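Tonlow Fastener Set, student release
Pondport Robotics Club, Cerbridge campus

What it is

The Tonlow set is 303 recorded attempts at picking up nuts, bolts and screws with a two-finger gripper. It was put together by the club's second-year project group between February and the week our lab access ran out. Six of us drove the arm. Operator numbers are in the operator column, and we have agreed not to discuss operator 4's error rate at social events.

The task

Each episode gives the driver one target from a small scatter of hardware on the green mat. The driver picks it up and moves it to the matching compartment of the organizer. Episodes stop at 30 seconds whether or not anybody is having a good time. Nuts usually start flat on the mat, which sounds easy until two of them are touching.

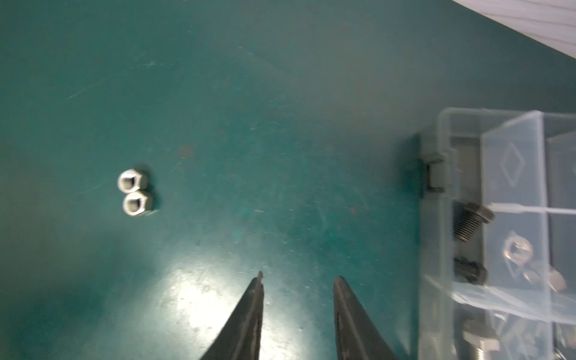 Wrist view, gripper open, two nuts one above the other on the mat.

What's in the folder

episodes/ has the wrist video and joint positions, one folder per attempt
labels.csv has target, outcome, operator and a notes column
splits/ has train and test lists, divided by session so the same scatter doesn't land in both
ofori/ has the scripts, named after the club's shared computer, which crashed during most of them

Outcome is one of: placed, dropped, wrong part, timed out. "Wrong part" means the driver picked up something perfectly well and it wasn't the thing they were asked for. We kept those. They're some of our smoothest grasps.

Known problems

The mat is scratched and catches the light, so expect glare. A colour threshold will find plenty of bright objects that are scratches. The notes column was free text and reads like it. Sessions 1 to 6 used an older calibration file; the fix is in ofori/recalibrate.py and needs to be run before you compare positions across sessions.

Socket head screws

These were added late, at our supervisor's suggestion, and they're harder than the nuts. The thin ones want a grip across the shank with the head clear of the fingertips. Close too low and the head tips over; close too high and you've got a very short career as a screw sorter.
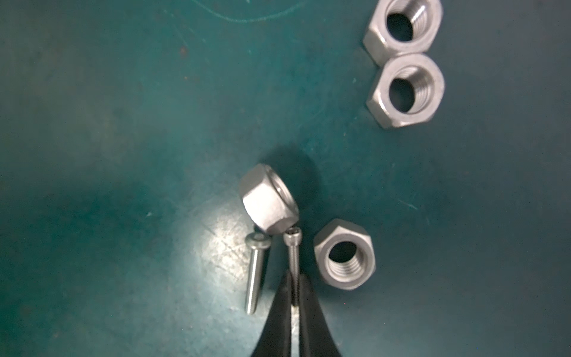 Cerbridge robotics alumni list, in reply to the first upload: please say in the card whether a re-grasp counts as a new attempt, as I trained on the whole lot assuming it did and now have some deleting to do.

It doesn't. A re-grasp inside the time limit belongs to the same episode, and the regrasp flag in labels.csv is set to 1. Sorry about your weekend.

Use

Free for coursework and club projects. If you find a mislabelled episode, open an issue with the folder name and we'll fix it after exams.

Last edited Sunday, May 29, 2022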